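Sep 15, 2021

Hi Selvaraj,

Quick catch-up on the Killance laundry program before the next payment comes through (thank you for sorting the last one so fast!). We've now done 95 bag-packing sessions out of the 129 we promised in May, so I'm feeling pretty good about where we are.

The big change since my last note is the mesh bags. We'd been using plain ones and they all looked the same on the shelf, so Rafsan Pramanik talked me into patterned ones from Drorkama. I grumbled a bit about the colour choices – they're cheerful, let's put it that way – but I've come round. They cost us $900 for the lot, which came out of the supplies line and leaves it a little thin.

White garments are still the fiddly part. They bunch up near one end of the bag and the zipper can catch the fabric if you rush it. We've started putting white paper down on the tabletop first, and I'd like to keep doing that through the rest of the sessions.
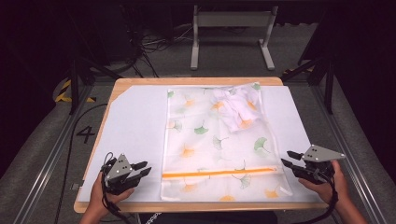
*White garment in one of the ginkgo-leaf bags, orange zipper towards the near end.*

Still on my list: a second table at Plilurside (Siddiqui quoted us, but delivery is roughly 3 weeks away), and a proper write-up of the folding steps, which I keep putting off. Could we move a bit of the travel money across to supplies? We've hardly touched it, and I'd love a few larger bags for towels. Give me a ring whenever suits and I'll have the receipts ready.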